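Home Reviews Furniture Kitchen About Contact

Sillow Dining Table by Grernen, Six Months In

I was so ready to be annoyed with this table. My last one wobbled from the first week, the one before that stained if you looked at it with a coffee in your hand, and I'd promised myself I'd just buy something used. Then my neighbor Idun Westerberg got the Sillow and I ate soup at it once and, well, 12 days later I had one too.

Putting it together took me most of an evening (the leg bolts go in from below, so get a pillow for your knees). The instructions are fine until page four, where they skip a washer. Keep the spare one! I tossed mine and had to dig through the trash for it.

It's 61 inches long, a good size for four people and a squeeze for six. I do wish the corners were rounder, and my hip agrees. Crumbs wipe right off, and a turmeric spill came up with dish soap, though I did panic and scrub for a while.

But the top is what I really love. It's a pale honey color, with a bit of pink and cream in it if you look closely, and the grain just runs and runs. I got a big set of long oval rings too, all tucked inside each other, with thin straight lines fanning out beside them. 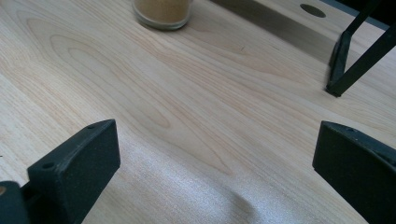 Photo: Houda Farouk

Idun's has much plainer grain, so you take what the warehouse sends you. The finish is smooth and I've skipped the wax so far. Chairs are sold separately and I'd pass on them, they're stiff and the seats are too narrow for me. Four and a half stars, with the half off for that washer.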